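Search this blog
Type and hit enter

Sourdough, week six (or: I have a schedule now)

April 2024

So I finally gave in and wrote the whole thing down on the back of an envelope and stuck it to the fridge, and my bread has been better ever since. I'm a little annoyed about that! I wanted to be one of those people who bakes by feel.

If you missed the earlier posts, I got my starter from Inès Millet, who lives downstairs and has kept hers going since before she moved to Nollmont. She handed it over in a jam jar with a rubber band on it and told me to feed it and not fuss. I fussed. I fed it whenever I remembered, sometimes at breakfast, sometimes at midnight in my socks, and then I'd wonder why the dough was sluggish one weekend and climbing out of the bowl the next.

The envelope says this: feed after dinner on Friday, mix first thing Saturday, fold it a few times through the morning while I do laundry and so on, shape after lunch, into the fridge, bake on Sunday. That's all. I use 600 grams of flour, mostly plain bread flour with a scoop of rye thrown in (the rye makes it smell amazing), and I get two smallish loaves out of it. One for us, one for the freezer, or for whoever comes by.

The folding was the part I kept getting wrong. I'd watched a bunch of videos where people slap the dough around on the counter and it looks so fun, but my kitchen has maybe one cutting board's worth of free space and I ended up with dough on the toaster. Now I just leave it in the bowl, wet my hand, grab an edge, pull it up and over, turn the bowl, and go again. It takes less time than making coffee. I've even done it while on the phone with my mother. 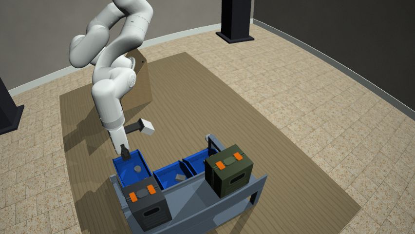
Next thing I had to sort out was the fridge part. Ours runs cold at the back and warm by the door, and I'd been putting the dough wherever it fit, usually on top of the leftovers. The two loaves came out like they'd been made by different people. These days they go side by side on the middle shelf, covered with shower caps (new ones, from the drugstore, please don't write in). I had to move the pickles and there was some discussion about it at home, but the pickles have settled in nicely on the bottom.

I also stopped buying fancy flour. Niilo Keskinen left a comment last time saying he'd gone back to the supermarket kind and couldn't tell the difference, and I was pretty skeptical, but I tried it and he's right, at least for my loaves. The crust was maybe a touch paler? I left it in a few more minutes and that fixed it.

Still haven't figured out scoring. Mine always open up on the side I didn't cut, and I've tried a razor blade, a bread knife and one very brave pair of kitchen scissors. If you have a trick, leave it in the comments. Next time I want to try one with walnuts, and in May I'm supposed to bring bread to a potluck, so I have until then to make something that looks good in public.

Recent posts
My starter smells like nail polish, now what
Soup for when you can't face cooking
The great pickle relocation
What I do with stale ends
Inès's plum cake, finally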